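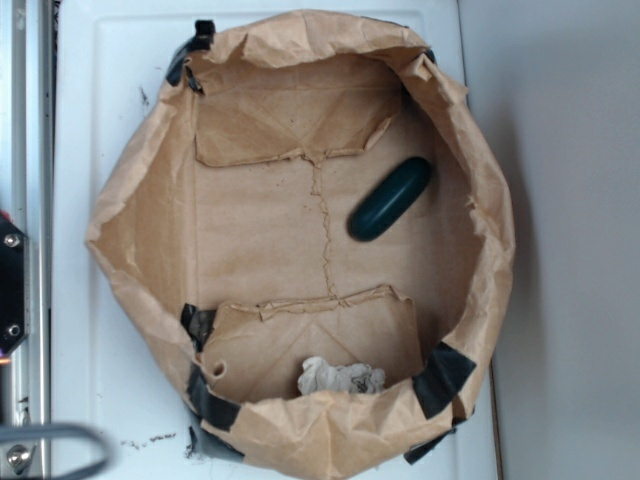 Lunch swap, round two

Well, we did it again, and I ate far too much! The Kidgate lunch swap had 4 new faces in May, and Deolinda Coelho's bean stew was gone before I'd even found a fork (I'm still a bit sore about it). Shiyu Cao has promised dumplings next time, so I'll be standing near the front.

If you haven't joined in yet, you make one lunch, label it with whatever's in it, and take home somebody else's. Please write nuts and dairy in big letters. Names to me by 2023-06-02, and tell me if you need fridge space.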